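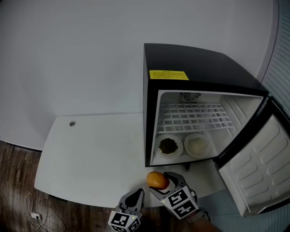 Rapport d'avancement - bestiaire en ligne de Skatitz

Bonjour à toutes et à tous,

Comme convenu lors de l'attribution de l'aide, nous vous envoyons des nouvelles du bestiaire, et nous sommes heureux de pouvoir dire qu'elles sont plutôt bonnes, même si tout n'avance pas au même pas. Merci encore de votre patience pendant le printemps, qui a été un peu creux de notre côté.

Les fiches de créatures

À la fin du mois d'août, 23 fiches sont rédigées, relues et mises en ligne. Elles couvrent toute la région des marais de Brarow, avec pour chaque monstre son habitat, ses faiblesses, les matériaux qu'il laisse et les armes que l'on peut en tirer. Le Cheon nous a donné du fil à retordre : il change de comportement selon la saison du jeu, et ses deux formes partagent le même nom dans la version française. Nous avons fini par lui consacrer deux pages reliées entre elles, ce qui a beaucoup plu aux joueurs qui nous écrivent (certains très longuement, et nous les lisons tous !).

Il reste sept fiches à terminer pour la zone des falaises. Quatre d'entre elles attendent seulement leurs tableaux de butin. Les autres sont à l'état de brouillon, et celle de l'Emo est franchement maigre, car on ne le rencontre que la nuit et ses apparitions sont rares.

La traduction

Le glossaire a pris du retard. Nous avions sous-estimé le travail sur les noms d'attaques, qui varient d'un épisode à l'autre de la série, et nous avons préféré reprendre la liste depuis le début. La page de recherche accepte désormais les anciens noms comme les nouveaux - petite chose, mais on nous la réclamait depuis longtemps.

Dépenses

L'hébergement est réglé jusqu'au printemps. La somme prévue pour les cartes n'a pas encore été engagée, et nous aimerions, si vous en êtes d'accord, en reporter une partie sur la relecture.

Pour la suite

Nous comptons publier les falaises avant l'hiver, puis ouvrir les pages de commentaires, que nous testons en ce moment à petite échelle. Le prochain rapport contiendra aussi les chiffres de fréquentation.

Bien chaleureusement,
L'équipe du bestiaire de Skatitz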